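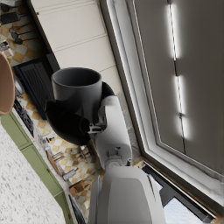 One reader wrote in to ask how I keep the timelines straight when a singer has been married twice and both weddings were in May. Fair question! I start with a plain list, one line per event, and I don't write a word of the article until the list is done.

For my Sellari piece (the drummer, not the restaurant) I had 29 lines. Half came from old magazine interviews, and five clashed with each other, so I went back to the earliest one and worked forwards.

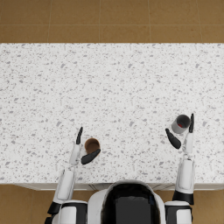
Next come the names. Write down every surname a person has used, married or stage, and search each one separately -- I missed a whole first marriage once by only looking up Jakubowski. I sort mine into two piles, confirmed and gossip, and nothing moves across without a second source.

Then do the children last. If they're under 20 and not in the public eye, I leave their names out, full stop. 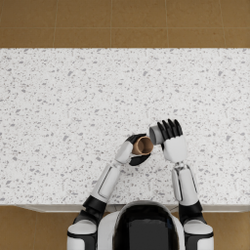
Speckled white worktop, seen from above

Save your list with the draft. Mine for Cerik is still growing, and I add to it most Tuesday evenings with the telly on.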